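How a Baseball Cap Is Made and Cared For
By Remedios Mercado
January

A baseball cap looks like a simple thing. It keeps the sun out of your eyes, and it fits on a hook by the door. Yet a cap is built from several separate parts, and each part has a name and a job.

The parts of a cap

The rounded part that covers your head is called the crown. On many caps the crown is made from six pieces of cloth. Each piece is a panel, and it is shaped a little like a slice of orange peel: wide at the bottom and narrow at the top. When the panels are sewn side by side, the narrow ends meet at the top of the head and the flat cloth becomes a dome.

At the place where the panels meet there is often a small round button. It covers the spot where all the seams come together. Many caps also have tiny holes stitched into the panels. These are called eyelets, and they let warm air out.

The stiff part at the front is the brim. Some people call it the bill or the visor. Inside the brim is a sheet of firm material, usually plastic or cardboard, with cloth sewn over both sides. If you look closely at a brim, you may see curved rows of stitching that hold the layers together.

Inside the crown, a strip of soft cloth runs all the way around. This is the sweatband. It rests against the forehead and soaks up sweat on a warm day.

From flat cloth to finished cap

At the Brelura workshop in Garport, caps begin as long rolls of cotton cloth. Workers spread the cloth on a cutting table in many layers and cut the panels out with a sharp blade. The workshop can make up to 2000 caps in one day when every sewing machine is busy.

The front panels are usually decorated before the cap is sewn together. It is much easier to print or stitch a picture on flat cloth than on a round dome. A printed picture is made with ink or with a thin film pressed on by heat. A stitched picture is made with thread, and it is called embroidery. You can tell the two apart with a fingertip - embroidery feels bumpy, and print feels smoother.

Next, the panels are joined, the seams are covered with tape on the inside, and the brim and sweatband are added. Finally the cap is steamed over a metal form shaped like a head.

"Children often ask why the form is hot," says Teresa Nic Giolla, who leads school visits at the workshop. "Steam relaxes the cloth, and the cloth then keeps the shape it has when it cools."

Color and pattern

A cap may be one color all over, or its parts may be different colors. Makers often choose two colors that stand out from each other, such as blue and orange. These two sit on opposite sides of the color wheel that many artists use, so each one looks brighter beside the other. A narrow trim in another color can mark where one part ends and the next begins.

Sports caps often have a logo on the front. A logo may show a ball, an animal, a letter or a word.

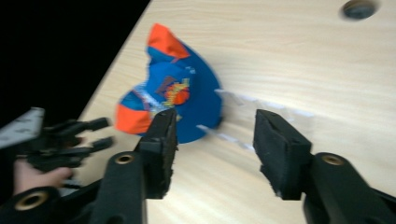 A blue and orange cap with a basketball in its printed logo. The cloth of a cap can fold and twist in many directions.

Why some caps crumple

Some caps have a stiff lining behind the two front panels. These are called structured caps, and they stand up by themselves when placed on a table. Other caps have no lining. They are called unstructured caps, and they sink down softly when they are taken off. Even a structured cap can be bent out of shape if it is squashed in a bag.

How to look after a cap

Ask an adult before you wash a cap, and read the label together. Many caps should be washed by hand in cool water with a small amount of mild soap. Rub the sweatband gently with a soft cloth. Do not wring the cap or fold the brim.

To dry a cap, place it over an upside-down bowl of about the same size as your head. Leave it in a place with moving air, away from heaters. When it is dry, keep it on a shelf or a hook with nothing heavy on top.

Words to know

Crown: the rounded part of a cap.
Panel: one of the pieces of cloth that make the crown.
Eyelet: a small stitched hole that lets air through.
Sweatband: the soft strip inside the cap.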